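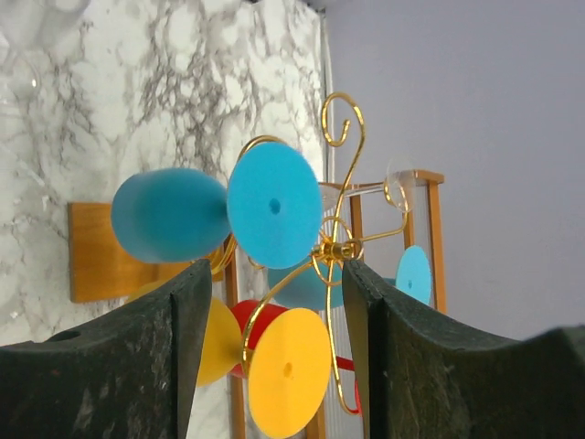 クロロリコ公開日(クロロリコこうかいび)は、ロボットハンドの開発をしているクロロリコ(Clorolico)が、自社の作業場カテン(Katen)を一般の人に開放する催しである。……と、項目らしく書き出してみたものの、この項目を書いている私はただの見学者で、内容はほとんど自分で見て聞いてきたことです。資料の少ない催しなので、そこは大目に見てください! ふだんは取引先と学生の見学しか受けていない場所で、公開日だけは予約すれば誰でも入れます。目玉は、指が2本の把持機構カティーネ(Catine)を使った実演。針金がくるくる巻いた金色の飾りに、青や黄色や赤のスポンジがついたものを、あの黒っぽくてごつい指2本のあいだに立たせて作業が進みます。工場のロボットというとネジや箱ばかり想像していたので、私はまずそこで足が止まりました。

概要

私が行ったのは2023年10月12日の回です。定員は42人で、12人ずつくらいの班かなと勝手に思っていたら、班分けはなくて、好きな順に見て回る形式でした。これは合う人と合わない人がいると思う。私は同じ台の前にずっと張りついていたい性格なので大歓迎でしたが、一緒に行った姉は「順路がほしい」と帰り道までずっと言っていました。

展示は4つの区画に分かれています。入口に近いほうから、指の部品を並べた区画、つかむ動作の実演、制御ソフトのニシャド(Nishad)を触れる区画、最後が質問用のテーブル。名前のつけ方に法則があるのか聞いてみたところ、特にないそうです(少し残念)。

沿革

第1回は前の年の1月に開かれたと聞きました。そのときは通路に机を出しただけの小さなもので、実演も動画が中心だったとのこと。寒い時期で来る人が少なく、次から秋に移したそうです。第1回に行った方、写真やチラシをお持ちでしたら、ぜひこの節に書き足してください。私の手元には今回の配布資料しかありません。

カティーネ

2本の指でものを挟む、いわゆる平行グリッパの仲間です。手首のところに小さなカメラがあって、指先とその向こうの対象物がいっしょに映ります。人間でいえば手のひらに目がついているようなもので、画面で見ると指がとにかく大きい! 手前の左右にどんと構えていて、そのすきまから相手をのぞく感じになります。

指の色は、遠目には黒、近づくと緑がかって見えます。表面には細かいムラや擦れたようなところもあって、私はこういう使い込んだふうの道具に弱いです。内側の縁は斜めに落としてあって、左右で向かい合う形。左の指の上の面には小さな丸い穴がひとつあるのですが、何の穴なのか聞きそびれました。帰ってから気になって仕方がないので、ご存じの方は加筆をお願いします。

実演

説明役はノリーン・ピルザダさん(Noreen Pirzada)でした。早口なのに聞き取りやすくて、子どもの質問にも大人の質問にも同じ調子で答えてくれます。最初に言われたのが「今日は難しいものでやります」。たしかに、箱のように面がはっきりしたものなら、どこを挟めばいいかは私でも見当がつきます。ところが例の飾りときたら、上のほうは疑問符かト音記号みたいにくるんと巻いた針金、真ん中の小さな筒形の金具に腕が何本も集まって、そこからあちこちへ曲がって伸びているのです。平らなところといえば、真ん中に小さな穴のあいた円盤形のスポンジくらい。じゃあ円盤を挟めばいいのかというと、柔らかいので力を入れればへこむし、針金のほうは細くて光る。ピルザダさんの言い方だと「目にも指にも意地悪な相手」だそうです。

光る、というのがなかなか厄介らしく、巻いた部分や金具のまわりでは光の当たり方で明るいところが変わり、カメラが輪郭を見失いやすいのだとか。そのうえ奥には、木の枠に縦の細い筋が入った透明な板がはまっていて、左側はグレーの模様が走る白い大理石柄。人間なら気にも留めない背景ですけれど、透けるものや筋のあるものが後ろにあると、どこまでが対象物なのかを判断するのがぐっと難しくなるそうです。家に帰って食器棚のガラスのコップを見る目が変わりました。

動きそのものは、思っていたよりずっとゆっくりです。近づいて、止まって、少し角度を変えて、また止まる。派手な動きを期待していた男の子が「まだ?」と言ったら、ピルザダさんが「いま考えてるところ。急かすと雑になるから」と返していて、まわりの大人がいちばん笑っていました。私もつい腕を組んで、息を止めて見守ってしまって、終わったら肩がこっていたほどです。

ニシャド

実演の動きを記録し、あとから見返すためのソフトです。来場者が触れるのは再生だけの簡易版で、つまみを左右に動かすと、指の位置とカメラの映像がそろって進んだり戻ったりします。資料によると、公開日用に選んだ記録は1092件。全部見るつもりで座った私は、当然ながらほんの少しで時間切れになりました。

おもしろかったのは、うまくいかなかった記録もちゃんと混ぜてあること。指が手前で閉じてしまうもの、行きすぎるもの、なぜか途中で向きを変えてしまうもの。成功した記録より見ていて飽きません。隣の席の方とどちらの画面が変な動きか見せ合いっこになってしまい、係の人に笑われました。日本語の表示は一部だけで、メニューの大半は英語です。困るほどではないけれど、小さい子には横で読んであげる人がいたほうがいいかも。

質問用テーブル

正直に書くと、ここは混みます。開発の仕事に就きたい学生さんが熱心に並んでいて、私のような趣味の人間は少し気が引けました。それでも順番が来ればきちんと答えてもらえます。私が聞いたのは、指は2本で足りるのかということ。返ってきたのは、増やせばできることは増えるけれど、調整するところも増えるので、まず2本でどこまでいけるかを突き詰めたい、という話でした。料理の包丁の話にたとえてくれたのですが、そのたとえのほうは私にはよくわからなかったです。

見学にあたって

撮影は実演の区画だけ可、フラッシュは禁止です。床に貼られた黄色い線から先には入れません。線から台までは思ったより距離があり、細かいところは横に置かれたモニターで見ることになるので、目の悪い方は眼鏡を忘れずに(私は忘れました)。上着と大きな荷物は入口で預かってくれます。飲み物の販売はなし。カテンの向かいに小さなパン屋があって、くるみパンがとてもおいしかったのですが、昼を過ぎると棚がかなり寂しくなります。

関連項目

カティーネ
ニシャド
ロボットハンド
平行グリッパ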